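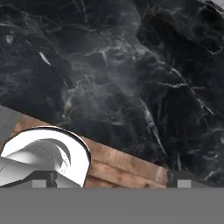
How does a robot learn to do a job in a kitchen?

It learns from examples. People show it the job lots and lots of times, a computer keeps a record of every go, and then a learning program hunts through all those records for the patterns that matter.

I collect those examples for a living, and my niece thinks I play video games all day. She's a bit right! A lot of my work happens in a simulator, which is a pretend world inside a computer. The black marble counter and the wooden cupboard under it were never cut from any rock or tree. They were drawn by a computer, and so was the white gripper in front of them. A gripper is a robot's hand, by the way. Most of ours don't have five fingers like you do.

Think about how you learned to pour milk on your cereal. I bet there was no rule book. You watched somebody bigger, you had a go, you probably flooded the table once or twice, and after a while your arm just knew when to stop tipping. Now try writing down what your arm knows. How fast do you tip? When do you slow down? What if the carton is nearly empty? I tried this once and filled two pages, and I'd still left out taking the lid off.

That's the trouble with giving a robot a list of rules. There are always more rules. So we give it examples to learn from, and each example is called a demonstration, or a "demo" if you're in a hurry (I'm always in a hurry).

What's inside a demo?

Picture a flip book, the kind where you draw a stick figure on the corner of every page. A demo is a bit like that. Each page holds a picture of what the robot's camera could see at that moment. Next to the picture there are numbers that say where the arm was, how each joint was bent and whether the gripper was open or closed. The last bit is my favourite part – what the person steering the robot told it to do next.

So every page says, "When things looked like this, the person did that." Put the pages together and you've got one whole go at the job, from start to finish.

The learning program reads the pages over and over. It makes a guess about what the person did next, checks the guess against the real answer, and changes itself a tiny bit so its next guess might be closer. At the beginning its guesses are dreadful. They get better with practice, the same as my guitar playing, only faster.

Who does the steering?

Me, and a few others. We work in Pistcombe, upstairs from a shoe repair shop, and our simulator is called Halleck. I hold a controller in my right hand. When I move my hand forward, the pretend arm moves forward. When I squeeze the trigger, the gripper closes. It took me ages to get good at it, and I still have mornings when I couldn't pick up a pretend spoon to save my life.

Xóchitl Varela taught me. Her best tip was to move as if I was carrying a very full cup of tea. If I zigzag all over the place, the robot will learn to zigzag too. It copies my bad habits along with my good ones! I used to stop for a second before every grab, to get my courage up, and after a few weeks the robot was doing the same funny little pause. I had to unlearn it and record those demos again.

Why so many?

Our last kitchen set had 2,000 demos in it. That sounds like a lot of boring work, and some afternoons it is. But suppose I only showed the robot one mug, in one spot, on one black counter. It might decide that mugs live in that spot forever. Move the mug the width of your hand and the poor thing would grab at the air.

So we change things. We shift the mug. We swap the mug for a bowl. We make the counter white, or blue, or covered in wiggly marble lines, and we turn the lights up and down. In a real kitchen I'd need a truckload of paint and a very patient landlord. In a pretend kitchen, Ferenc Lengyel types a few words and the whole room changes colour while I'm still finding my biscuit.

We need to try different starting places for the arm as well. Sometimes the gripper begins up high, and sometimes it begins down near the cupboards. If you always started your walk to school from your own front door, you might get lost starting from your nan's.

What happens to the bad ones?

Some demos go wrong. I drop things, I bump the counter, I knock a jar over when I was meant to be fetching the plate beside it. After lunch we watch them all back and sort them. In June we recorded 268 demos of putting a bowl away, and 25 of them were muddled enough that we took them out of the pile.

We don't throw everything out, though. Say I miss a handle, back up and get it on the second try. I like keeping that one! It shows the robot what to do after a mistake, and robots make plenty of mistakes, so they need to know how to get out of them.

Is a pretend kitchen as good as a real one?

It's good for some things. Pretend plates don't smash, and when I make a mess I press one button and the kitchen is tidy again (I'd love that button at home). But a pretend world is simpler than ours. Real sponges squash in odd ways. Real drawers stick. Real steam fogs up the camera.

Because of that, we do some demos with a real arm too, at a workshop over in Trerkton. The arm there is nicknamed Csizmadia, which is a Hungarian word for a bootmaker. Ferenc picked it because of the shop downstairs from us. We recorded 101 real demos there and mixed them in with the pretend ones. They take much longer, mostly because someone has to put everything back by hand after each go.

Try it yourself

You'll need a friend, a scarf, a plastic cup and a table.

Tie the scarf over your friend's eyes, loosely. They're the robot. Put the cup somewhere on the table. Now move their hand gently with yours, all the way to the cup, and help them close their fingers on it. Do it five times with the cup in the same place, then let them try alone.

Next, slide the cup somewhere new and let them try again. What did they do? Did they reach for the old spot?

Now take the scarf off and show them five goes with the cup in five different places. Let them look at it each time while you guide their hand. When my niece and I played this, she worked out pretty quickly that she should look for the cup first and reach second. I was the robot after that and I knocked the cup straight onto the cat's blanket.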